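Robot Manipulation Lab
Handout 3: Comparing grippers without fooling yourself
Notes by Gareth Ackroyd

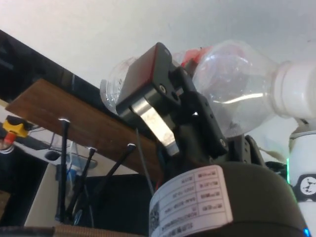 Figure 1. Wrist camera view of a clear plastic bottle held in the gripper.

Read this before you come to the bench. The first part covers what we are comparing, the second covers how you will record it, and the last part is the work you hand in.

1. What a held bottle tells you

Start with Figure 1. Write down what you would be willing to claim from it. Most groups write "successful grasp" and move on. I would mark that wrong. The bottle is in the gripper at one moment. You don't know from a still whether it was lifted cleanly, nudged into place, or dropped a second later. You don't know how hard the pad is pushing, either. A thin plastic wall will look fine under a wide range of forces, until it buckles.

A clear bottle is also a rotten thing to look at with a camera. Look at the highlights on the shoulders. They are the brightest thing on the bottle and they belong to the room lights, so they slide over the surface whenever the wrist turns. The red band of the label is the only part of the body with a color you could hope to track. If your detector does well on this bottle, find out whether it has learned bottles or learned red labels. Peel the label off and run it again.

Notice as well that the cap runs out of view on the right. Any method that needs to see both ends of the object to work out its angle has a problem here, and the problem gets worse as the gripper closes in.

2. The grippers

We have two on the bench. The Durnow is the older one, servo driven, with a linkage. The Killo is newer and costs a good deal more. Both makers publish a "grasp success rate." Ignore both numbers. Neither data sheet says what objects were used, who put them there, how the poses were picked, or what happened to the trials that got restarted. A rate with no protocol behind it is advertising.

In March a previous class compared the two and reported that the Killo won. Their log has 103 trials in it. I went through it and found that 65 were on the Killo and the rest on the Durnow, that the Durnow trials were nearly all done first, and that the same person drove both. By the time that person got to the Killo they had had plenty of practice. The result may still be right. The log can't show it, and the report should have said so.

So, for your own comparison:

Swap grippers in blocks, and toss a coin for which one goes first. Yes, the swap is annoying. Budget time for it.

Both people in the pair drive both grippers.

Object poses come from the printed sheet. Do not place the bottle "about where it was." People place it where they know the gripper will get it, and they don't notice they're doing it.

Decide what counts as a success before the first trial and write it at the top of the log. Ours will be: lifted clear of the table, held while the arm moves to the second mark, set down without tipping over. If you want a different rule, fine, but it goes in writing first.

Every trial gets a line. That includes the one where somebody bumped the table. Mark it as bumped and leave it in.

3. The wrist camera

People like wrist cameras because the view follows the hand. I like them less than most. Three complaints.

The gripper takes up a lot of the picture. In Figure 1 it sits in the middle, right in front of the object. The piece of the world you care about most, where the finger meets the plastic, is the piece most likely to be hidden.

The background changes all the time. Behind the bottle in the figure you have plain white ceiling, about as kind a background as you will ever get. Lower down there are cables, dark sticks and a wooden board. A method tuned on the first may fall over on the second. Test it on both and report both, separately. Do not average them.

Depth is poor on clear plastic. Several vendors, Tian among them, say their camera handles transparent objects. I have asked for the test data and have not been sent any. Treat it as an open question and measure it yourself.

You will also have the fixed camera on the Ullotden stand. It sees the whole arm and doesn't care about the wrist angle, but a small slip of the bottle is easy to miss from there. Use it to decide whether a trial was a success. Use the wrist view to argue about why.

4. A word on the controller

Everything above assumes the controller is doing the same thing for both grippers. It isn't, unless you check. The default closing speed is set per gripper, and the Killo profile closes faster. Set both by hand and copy the values into the log. If you leave the defaults alone you are comparing two settings files.

Same goes for force limits. The units on the two setup screens are different, so read them before typing.

5. Small numbers

Suppose you run 58 trials split evenly, 29 per gripper, and one gets 24 and the other 21. Somebody in your group will want to write "outperforms." Work out the interval on each rate first. They overlap by a wide margin. The correct sentence is that you saw no clear difference with this many trials. It is a dull sentence and it gets full marks.

If the gap is large, ask what else differed before you credit the hardware. Pad wear is a common one. Check both pads at the start and note their state.

6. To hand in

The full log, unedited.

One page comparing the grippers, with intervals.

One paragraph on the worst failure you saw, with the wrist view and the fixed view side by side.

One paragraph on what would change your mind about your own result. Groups tend to skip this. I read it first.

Reading for next time: the controller manual, chapter on closing profiles. It is badly written and you need it anyway.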